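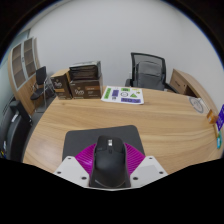
How long does it take to type out a box of old family letters?

Longer than one winter, if you do it in the evenings after work and if the handwriting is like the handwriting of my aunt.

I started in February of last year. My aunt wrote to my mother during the 11 years she lived in Culton, and my mother kept everything, also the envelopes, also a receipt for shoes that was probably in an envelope by mistake. When my mother moved to a smaller apartment she gave the box to me and said I should decide what to do with it. For a long time I decided nothing. It was under my bed and I hit it with the vacuum cleaner.

Then my cousin asked if she could read what her mother had written. She reads our language only a little and she can't read handwriting in it at all, so I promised to type the letters and translate them into English. I said it on the phone very easily, as you say that you will come to visit in summer.

There are 119 letters in the box and they make around 334 pages, some of them very thin airmail paper where the writing from the back comes through. I bought a folder system called Tokidine, which was recommended in the stationery store, and I don't like it. The plastic pockets are a little too narrow for the airmail sheets and you have to bend the corner to push them in. I used it for the first year of letters and after that I took normal paper folders and a pencil. One folder is one year. On the folder I write the year and the place where she was living, nothing else.

The first thing I learned is that I should not translate and type at the same time. In the beginning I read a sentence, made it English in my head and typed the English. After a few evenings I looked back and I saw that my aunt sounded like me. She was much funnier than me, and she was also more angry. So I began again from the first letter and typed only what is on the paper, in the original language, with her mistakes. The translation comes on a different day. It is double work, but the second reading is where I notice the jokes.

About her mistakes I had a discussion with my friend Kerubo Lema, who worked many years in a library and has opinions. I wanted to correct the spelling in the typed version. Kerubo said to leave it, and to put a note if something really can't be understood. I was not convinced at first. My aunt left school early and she was ashamed of her spelling, she even writes it in one letter ("don't show this to the teacher," she says, and the teacher was our neighbor). I thought that maybe it would be kinder to correct. Now I leave it in the typed original and in English I write it normally, because I can't make English mistakes that are the same as hers. I can only make my own.

The hardest part is the names. She calls everybody by a nickname, and the nicknames change. There is one man she calls "the Duck" for two summers, and after that he disappears, and then comes a person called "Mr. Important" who I believe is the same man after he got a better job at the Vosteretti bakery. My mother laughed a lot when I asked her, but she would not say yes or no. She only said, "Oh, him." I put both names in my list with a question mark.

For words that I can't read I have a simple rule. I try for as long as it takes the tea to get cold enough to drink, and then I type three dots in brackets and go on. Before I had this rule I spent a whole Friday evening on one word. I tried it with a magnifying glass, I held the paper against the window, I sent it to my mother. The word was "onions." When I went on reading, the onions came back two lines later, written perfectly clear.

I also keep a small notebook for things I want to ask. Some of the questions are practical, such as where was Daneshvar Street and was it near the river or on the hill. Others I probably will not ask. In the fourth year there is a gap of many months with no letter, and when she begins again she writes about the price of coats as if nothing was missing. Maybe the letters were lost. Maybe they had a fight. My mother is 4 years younger than my aunt and she always speaks about her with so much admiration that I don't know how to bring a fight into the conversation.

My cousin has now received the first three years. I sent them printed, with the original on the left page and the English on the right page, and I was nervous as before an exam. She called me after she had read half of it. She didn't speak about the translation at all. She wanted to know if it's true that her mother once carried a chair across the whole town - she did, it's in three different letters and the chair gets heavier each time - and if I knew what happened to the chair. I don't know. It's in the notebook.

Some people told me I should scan everything and let a program read it. I tried it with one page. The program was quite good with the date and the greeting, and then it gave me a long line of consonants. Perhaps there are better ones. But I noticed also that I didn't want it to work very well. After a day of answering office mail it is good to sit with somebody who writes "I have nothing to tell you" and then fills both sides of the paper, and the margin too, turned around so you have to rotate the sheet to finish the sentence.

My evening is always the same now. I wash the dishes, take one letter from the folder, close the door, and type until it's done or until I'm tired. I don't do more than one, even when it is short. If I read ahead, I type badly, I already know what comes and I skip words.

At present I am in year five. She has just moved to a room with a balcony, and she complains about the pigeons, and she asks my mother to send the green curtain and the good scissors. In the next letter she thanks her for the curtain. The scissors she has to ask for again.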